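A Day Out at the Customer Involvement Fair

Posted 2025-08-10

I had been promised the future of marketing, and the future of marketing turned out to be forty minutes from the nearest train station, behind a tire warehouse. There was a shuttle bus. The shuttle bus had been wrapped, windows included, in a message saying that the customer was in the driver's seat. The customer was in row six, looking at the tire warehouse through a pattern of tiny holes.

The fair is a trade event for companies that want their customers to do some of the work. They don't phrase it that way. The phrase on the tote bag was "build it with them." I have been to a fair number of these things, and I go in the same spirit that other people go to car shows: I'm not buying, but I like to see what the hoods look like.

Getting in

Registration asked me to design my own badge. You picked a background color, a shape and a word that described you, and a machine printed it. The line was very long. A person behind me pointed out that last year the badges were just handed over in an envelope. My word came out in pale yellow on white, so for the rest of the day I was described by nothing at all.

The organizers said they expected 1,000 visitors. By lunch the hall had that comfortable, underfed look of a big room with the curtains pulled in to make it smaller. Exhibitors talked mostly to other exhibitors, and I saw two of them swap tote bags.

The Cetard stand

Cetard sells packaged soup and had the largest stand by some distance. Last December it ran a campaign inviting shoppers to invent a flavor. The stand was a shrine to the 12 finalists, each one in its own lit alcove, like saints. The winner was tomato.

I asked whether Cetard already made a tomato. It did. This one was different, I was told, in that it came from the community. I tried both from little paper cups and I would say the community has a heavier hand with the salt. Still, the woman pouring was cheerful about it and told me that sales of the old tomato had gone up too, presumably from people buying the wrong can.

What interested me was the losing entries, pinned up in a binder at the back where hardly anyone was looking. They were much better than the winner. People had written in with whole recipes, with notes on what their grandmother did with the parsnips, with drawings of the label. One had a page and a half on croutons. If I ran a soup company I would have hired the crouton person on the spot, and I suppose that explains why I don't run a soup company. 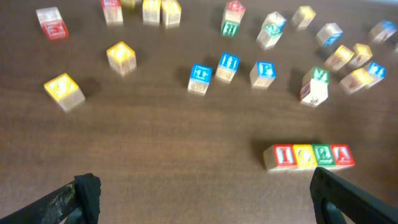
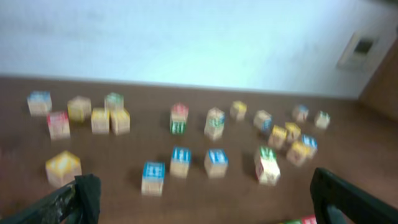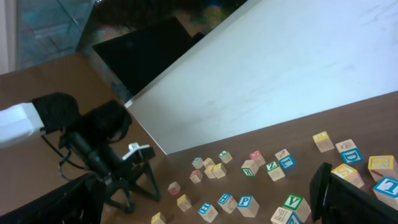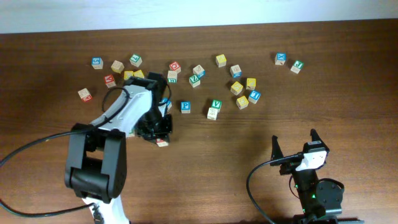 Alphabet blocks, four times over.

The Stellov workshop

After lunch (sandwiches, assembled by ourselves from a counter, naturally) I went to a session put on by Stellov, a consultancy that teaches brands how to listen. It lasted ninety minutes. Questions were held until the end, and then there wasn't time for them.

To be fair to Stellov, the material was good. The main point was that customers who help out fall into a few rough groups, and that companies treat them all as if they were the same person. There are the ones who complain and would like something fixed. There are the ones who write the help pages that the company forgot to write. There are people who repaint, rewire and otherwise improve the thing they bought, usually voiding the warranty on the way. And there is a large, quiet group who would pay extra to be left alone. The last group got a single slide, and the presenter clicked past it quickly. I felt seen for about two seconds.

The case study was a forum for owners of a certain brand of garden shredder. It had 137 active members and they had answered nearly every question a shredder could raise. The company thanked them by redesigning the forum and losing all the answers. You could hear the room wince. A man near the front wrote something down and underlined it, and I'd like to think he went home and called off a redesign.

The Osagie panel

Osagie is a shoe brand that lets you pick the parts of your shoe and then sells your combination to other people. There was a panel about whether you should get paid for that. The panel was made up entirely of people who would be doing the paying, and they were thoughtful about it, and leaned toward no.

The argument went that people do it for the pleasure of seeing their idea out in the world. I don't doubt that some do. I also noticed that everyone on the panel was there on expenses. The current arrangement is a discount code, good for one pair, not to be combined with other offers. Someone in the audience asked how often the codes were used. The answer was that they'd love to share that number and would look into it.

Things I was asked to rate during the day

The shuttle bus, the badge machine, the soup, the sandwiches, the workshop, the panel, the restrooms (there was a tablet by the sinks, which I did not touch), and finally, on the way out, the rating system itself. I gave that one three stars. It asked me why, and there was a box with a limit of 12 words. I used nine of them.

The one I liked

Prevemik had a folding table in the corner by the fire exit and no screen of any kind. It makes replacement knobs and handles for stoves. Customers send in a sketch or the broken piece, Prevemik makes a new one, and if other people want the same knob, the first customer gets a little money each time. That was the whole pitch. It took under a minute, after which we had a nice talk about stoves.

I asked if they thought of their buyers as co-creators. They said they thought of them as people with a missing knob. The table had a steady line all afternoon, and by the time I came back around for a second look they had run out of leaflets and were writing the web address on the backs of Cetard soup coupons.

Getting home

The last shuttle leaves at 5:15, whatever the program says. If you go next year, bring your own lunch, skip the opening speech and head for the small tables along the back wall first. Parking is free but you have to download something.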